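Divach Workrooms: Care and Use of White Surfaces
Frequently asked questions for members and hirers 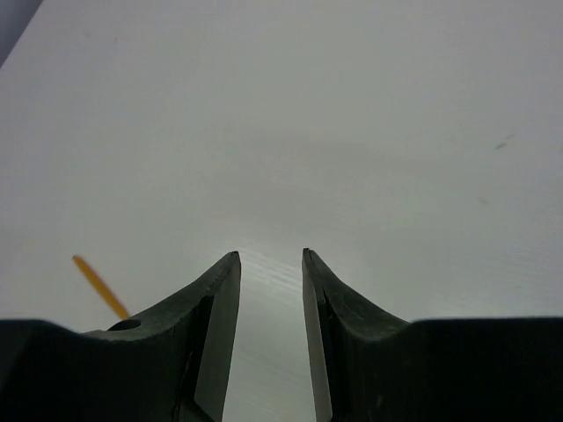 White surface, Divach Workrooms

Which surfaces do these rules cover?
The rules apply to all white tables and counters in the Divach Workrooms, including the long counter in the Moges Room. They do not apply to the workbenches on the lower floor, which have their own notice posted beside the door.

How should a table be cleaned after use?
Wipe the whole surface with a damp cloth and a small amount of dish soap, then wipe it again with clean water and dry it. Cloths are kept in the drawer marked Gastar. Used cloths go in the bin under the sink and should not be returned to the drawer.

May I use bleach or scouring powder?
No. Scouring pads, powders and undiluted bleach dull the surface, and the damage cannot be polished out. If soap and water do not remove a mark, leave it and report it.

What should I do about ink, dye or marker?
Blot the spill at once with a dry cloth. Do not rub. Members working with dye must cover the table before they begin. Covers may be signed out at the front desk at no charge and are due back by the end of the booking.

Can I put hot items directly on the table?
Hot items, including irons and glue guns, must stand on a mat. Mats are available in each room. Please tell the desk if one is missing.

Is cutting allowed?
Only on a cutting mat. Members may bring their own, provided it lies flat and has no exposed metal edges.

May tables be moved or joined together?
Tables in the Moges Room may be moved by two people lifting – they must not be dragged. Tables in the Brornavik Room are fixed. Requests for a different layout should reach Ms. Etenesh Kumsa at least 3 days before the booking.

How do I report a scratch or stain?
Fill in a surface report at the front desk before you leave. Please give the room, the table and the position of the mark. Marks that were already there when you arrived should be reported before you start work, so that they are not charged to your booking.

Will I be charged for damage?
Ordinary wear is not charged. Where a surface has been burned, cut or permanently stained, a fee of up to $100 may apply. Members may ask for the decision to be reviewed by writing to Mr. Kiros Mamo within 7 days of receiving the notice.

Can I leave work on a table overnight?
Work may be left overnight only with written permission – a verbal agreement with desk staff is not sufficient. The permission slip must stay with the work.

Who approves exceptions?
Exceptions are approved by Ms. Danica Hoxha. Standing permissions issued before July have lapsed and must be requested again.

These answers were last revised on 12th September. Printed copies are available at the front desk.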